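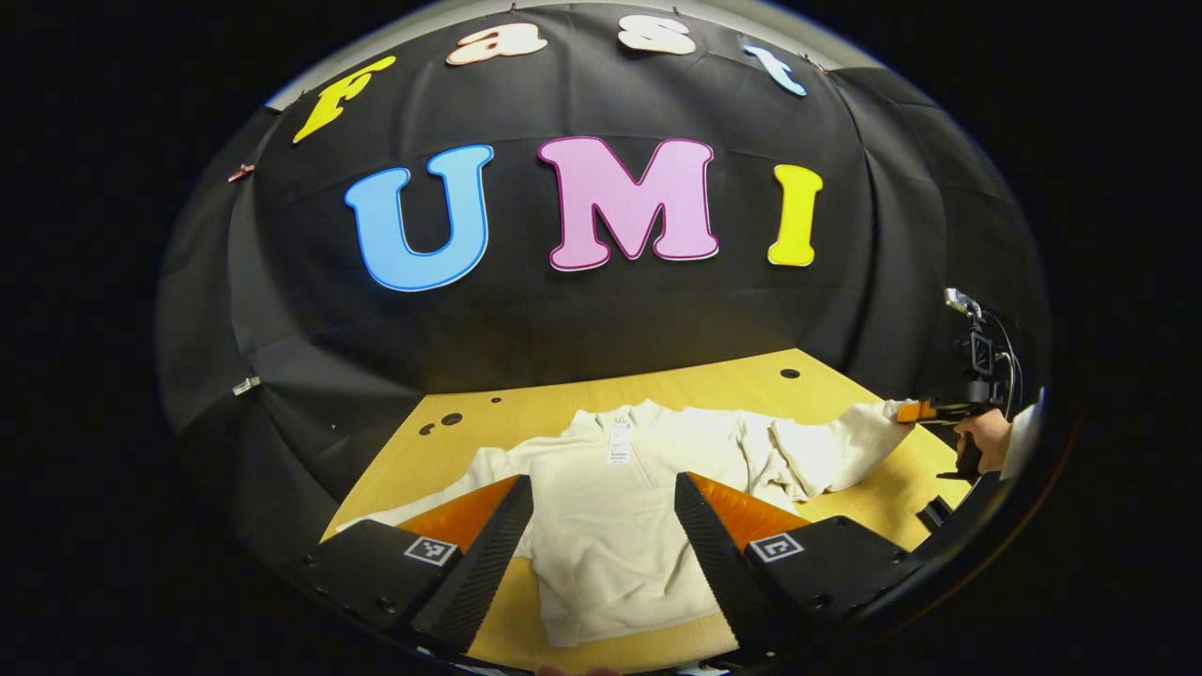 Drisdale's office manager asked why the boxes could not simply be numbered as they went on the van and sorted out at the other end. I will start from that question, as most firms put it in some form before a move. Numbering at the van gives the order of loading and nothing else. It does not say which desk, room or floor a box is bound for.

Slide 2. Scope
Office moves within one town, up to 90 desks. House moves and long-term storage are left out. Clornden was the larger of the two jobs covered tonight: 508 crates over two floors. Drisdale was smaller and had no lift at the new address.

Slide 3. Labels
Each label carries floor, zone and desk, in that order. Zone is a letter, desk is a number. Labels go on one short end and one long side, never on the lid. Lids get swapped.
Print labels from the floor plan, then lock the plan. At Clornden the plan changed in February, after printing, and zone C had to be done again.

Slide 4. Crate counts
Allow four crates per desk where paper files are kept, two where they are not. Shared cupboards are counted on their own line. The first Clornden order was for 500 crates. The extra eight came from a stationery cupboard missed in the survey.
(Pause for questions on hire periods. Standard hire is two weeks; late returns are charged by the day.)

Slide 5. Loading order
Last zone to be unpacked goes in first. Server equipment travels alone. Keep a copy of the load sheet in the cab and one at the receiving door.
The Menau route has a low bridge, so the high van cannot be used. Check height limits before fixing the number of trips.

Slide 6. Access
Stairs: stack no more than two crates per trolley run. Goods lift: measure the door as well as the car. The lift at Wei House took 16 crates per trip, with the trolleys left on the landing.
Book the loading bay in writing and ask for the name of the building contact on the day.

Slide 7. Receiving
One person stands at the door and reads labels aloud. One person ticks the sheet. Crates with no label go to a marked holding area and are opened after the last van has been cleared.

Slide 8. Handout
Blank load sheet, label template, survey form. Spare copies are on the side table. The survey form is the November 2019 version; please discard older ones.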